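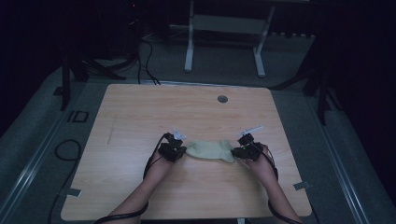
1 December 2008. Reefer container from Plevudmont came in 3 hours late and the paperwork was a mess. 177 cartons of vaccine diluent on the manifest, Illia scanned them twice, same number, fine – but the seal number didnt match so the whole lot sat on the dock while Thierry phoned the shipper. Had the release forms spread over that light wood table, the one with the rounded corners, and signed all 30 standing up. Hand still cramped. Gromer wants the pallets split by tomorrow, 8 for the Chiu order and the rest to stay in cold room. Told them no promises.

Forklift battery dead again. Sverre says new one in Febuary, he said that last year too.

Shih-chieh off sick so I did the door checks myself. Forgot lunch. Must call Maria re the customs broker – and find the spare dock keys. Bed.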